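Gavness Forums > Small Arms and Hobby Manipulation > Methods and Results

Thread: The Skomen "50 demos is enough" result. Does anyone believe it?

kchauhan
I finally read the Skomen write-up all the way through, including the appendix, and I'd like to hear from people who have tried to repeat it. The claim, if you skipped it: train a small policy on 50 teleoperated demos of one object, put it on a cheap servo arm, and it does as well as a policy trained on 200. Their plot goes flat after 50 and they take that to mean extra demos are wasted effort.

My trouble is with the test, more than the training. Every trial starts with the object in one of nine marked spots, and as far as I can tell those are the same nine spots used to collect the demos. The background never changes. If you test where you trained, of course the curve goes flat. You have run out of new things to learn from that table.

Has anyone run it with the object somewhere else?

olico_bench
We're partway through this. Same recipe, same style of arm, one rubber duck. The one thing we changed is that we left the desk alone. Their setup has a bare table and a curtain behind it, and I don't know anybody who works that way. The wrist view gets whatever is lying there.

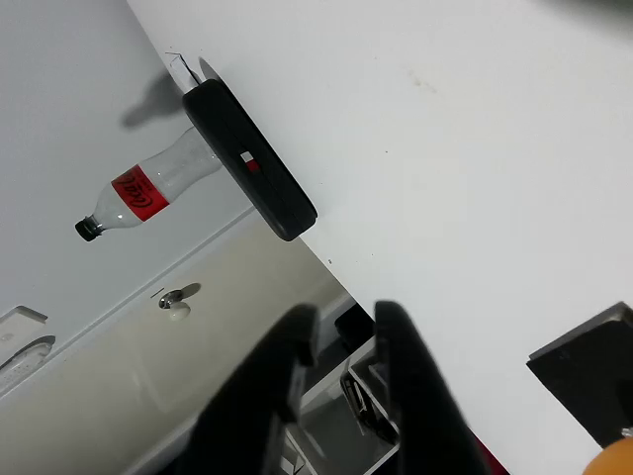 Wrist view, our desk. Gripper fingers at the bottom, black case and Coca-Cola bottle further up.

Before you ask, we don't crop and we don't mask. Theirs crops to the middle, and they mention it in one line of the appendix.

ShakuV
Cropping to the middle is pretty standard, though. I wouldn't hang them for it.

What I would hang them for is the missing baseline. Where is the replay test? Take one recorded demo per spot, play it back with no camera at all, and report how often that works. With nine fixed spots and a squishy object, I bet blind replay gets you a long way. Without that number I can't tell whether the policy is looking at anything.

olico_bench
Agreed on replay, and it's on our list. We have a fiducial marker on the front of the base so we can put the arm back in the same place relative to the outside camera. That should make the replay comparison fair. If the base shifts between runs, replay looks worse than it deserves to and the policy looks smarter than it is.

gripes_and_grippers
I'm going to defend the paper a bit, since the thread is turning into a pile-on. They say "for this task" in the abstract. They say it again in the results. It's a pick and place of one thing with one arm. People read the title, ran off with it, and now we're mad at the authors for what some video said.

Also, 50 demos is an afternoon. If that gets a beginner to a working arm, great. Most people starting out give up long before 200.

kchauhan
The title is theirs, though. They picked it. "Enough" with no "for what" attached is a choice.

And I'm fine with it as beginner advice. I'm not fine with it as a finding. Those flat curves are averages over three training seeds with no spread shown — you could hide almost anything in there. If one seed did badly and two did well at both sizes, I'd like to know.

olico_bench
Update on our side. We have the duck starting on plain desk now, off any marked position, with the target pad left where it always is. Lights, cables, monitor, people's hands in the background, all of it stays in.

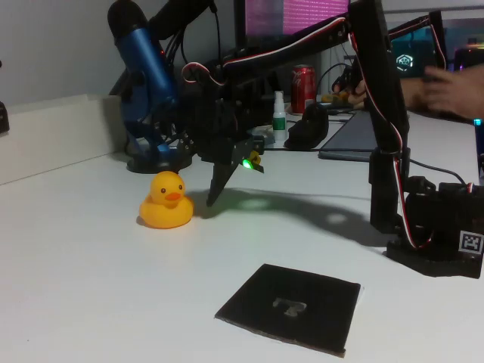 Pushpa Goel: I'd be careful about changing two things at once. You moved the start position and you also have a busier background than they did. If your numbers come out lower, the authors will say it was the background and kchauhan will say it was the position, and you won't be able to settle it. Run the marked spots on your desk first. Then move the duck.

olico_bench
Fair, and a bit painful to read. We did collect on marked spots, but I was going to skip testing there to save time. I'll put it back in.

ShakuV
Pushpa is right. And decide how you score before you start. In the paper a trial counts if the object "ends on or near the target." Near how? I have seen people give themselves a success when the thing bounced and happened to roll the right way. For a duck on a pad I would say the whole base has to be on the pad, gripper open and clear, or it's a fail. Have someone score it who doesn't know which policy is running.

gripes_and_grippers
The whole base on the pad is stricter than what they used, so you can't compare the two. Score it both ways.

ShakuV
Both ways is fine. Write both down before the first trial.

Abhishek Saxena
Reading along, and one thing bothers me about the other side of this too. People keep quoting the Joshi result as the counterexample, the one where they needed more than 600 demos before it held up on new positions. That was a two-arm task with a lid. It has about as much to do with picking up a duck as parking has to do with flying. If we're going to complain that Skomen stretched a small test into a big claim, we shouldn't do the same thing in reverse.

What I would like is a boring table. Demo counts down the side, start positions seen and unseen across the top, every seed listed, failures sorted by type. Missed the grasp, dropped it, put it in the wrong place, never moved. I'd read that over another plot with a smooth line through it.

kchauhan
I'd take that table. I brought up Joshi in another thread, so consider me told.

I still expect unseen positions to fall apart at 50, especially close to the base where the arm has to fold up. I could be wrong. I'd put the odds at "would be annoyed but not shocked."

olico_bench
Plan as of tonight, so you can hold me to it. Policies at 50 and 200 demos, same seeds for each. Marked spots first, then unmarked. Blind replay on the marked spots. Both scoring rules. A run stops at the time limit even if the gripper is hovering over the duck and looks like it's about to commit, which I know will cost us some.

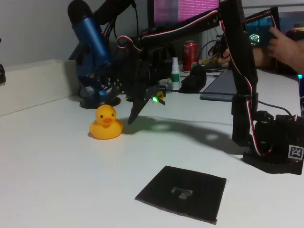

Does the 200-demo policy include the first 50 demos, or is it a separate set?
It includes them. The 50 are drawn from the 200 at random, with a fresh draw for each seed, so one lucky batch can't carry the small policy.

Chrysanthi Tsoukalas
Random draws help, but check how the draws fall across the marked spots. A random 50 could leave one spot with hardly any demos, and then you'd see a failure there that has nothing to do with the overall count. We got burned by that in August with a different arm and spent ages blaming the camera.

Also, who is driving? If one person gave all 200, the later ones are probably smoother than the early ones. That's a skill effect sitting inside your demo count. I didn't see Skomen mention it at all.

olico_bench
Two drivers, and I have the order logged. I'll even out the draws by spot and list who drove what.

gripes_and_grippers
This is turning into a better study than the one we're arguing about, which I guess was the idea. I still say the paper is okay for what it is. If your 50 policy holds up on unmarked starts I expect a public apology from kchauhan.

kchauhan
You'll get one. Post the failures along with the rest, please, including the runs where it never moves.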